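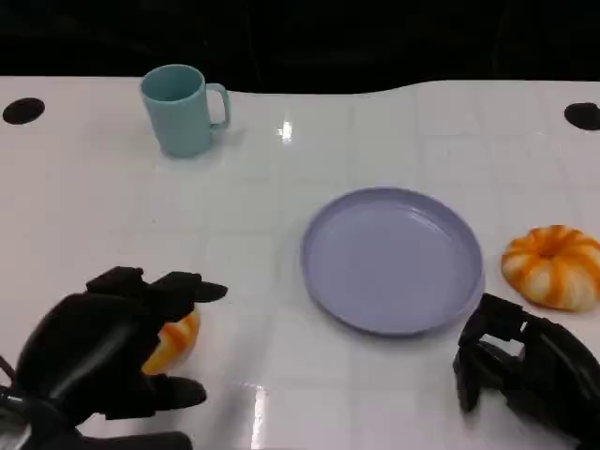

Home | Tableware | Toys | Random page

Plastic play tableware

Plastic play tableware is the family of small, light dishes made for pretend meals, and it usually turns up wherever children like to set a table and invite somebody over. A plain set may be no more than a mug and a shallow plate with a raised rim, very often in soft colors such as teal or lavender. Play food goes along with it, and pumpkin-shaped pieces in orange and cream are a great favorite in the fall (they pass quite happily for either a squash or a sweet bun!). In Piltville, the toy maker Cloda sells its pieces in bags of 3, and most families simply wash them in the sink with the everyday dishes.

Shares 3917 | Comments 3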